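I keep getting asked when a robot will clear my kitchen table, and my answer hasn't moved since April: not yet, but I've quit laughing. Lernport says 2 years. Amov says 3, and I'd bet on 8 — sorry, folks! Wiping a flat counter is easy stuff. Give the thing crinkly wrappers on a soft knitted cloth and see how brave everyone feels. My kid does it in 64 seconds, while complaining (loudly). 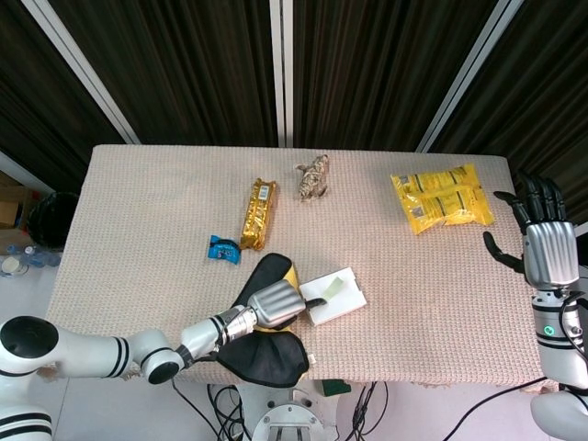 Snacks, a dried fish and a small white box, waiting to be tidied.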